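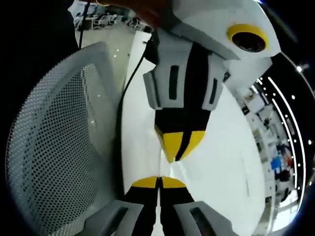 Volari Ultimate forum > Youth and school teams > Zone defense for a first-year school team?

sirine_handler
8 Jan 2019
Hello all. I coach the girls' team at Kabbaj, a middle school, and it is our first year. Most of them had never thrown a disc before the fall. We play only person defense now, and when the wind is strong I see other teams use a zone against us and we lose the disc after three passes. My question is: should I teach a zone this season, or wait? We have 2 practices a week until the league ends in June. English is not my first language, so please excuse me if some terms are wrong.

backhand584
Wait. I coached this age for a long time and every team that learned zone early had players who stood in a space and watched. They do not learn to stay with a cutter, and then in high school the coach must repair it.

remance_ultimate
I disagree with backhand584. At Remance we teach a simple cup in the first year. The girls talk much more on the field when they play it, because in a cup you must talk. Our person defense became better after that, it did not become worse.

backhand584
You have older players who come back and show the new ones. She has a team where all are beginners. It is a different situation.

remance_ultimate
That is true, we have some returning players. But I still think one practice on the cup is not dangerous for anybody.

sirine_handler
Thank you both. Maybe I should explain more. The bigger problem for me is our offense against a zone – the handlers panic and throw it long. If they never played in a zone themselves, can they understand where the holes are?

windyfield
This is the better question, I think. Teach them to attack it first. Put three players as a cup and let your handlers swing the disc from side to side, with no long throws allowed. Change the cup every few minutes so everyone tries it. So they learn both sides a little, and you don't have to use it in a game.

backhand584
I can agree with this. Only please keep the person defense as the main thing. Also, check your league rules. Some middle school leagues do not allow a zone at all.

sirine_handler
I checked the rules just now, zone is allowed for us. I will try the drill from windyfield at the next practice. How many handlers do you keep behind the cup, two or three?

windyfield
Three for beginners. The middle one should stand a bit deeper than she wants to.

remance_ultimate
Three also from me. And tell them the stall count is their friend, they have more time than they feel.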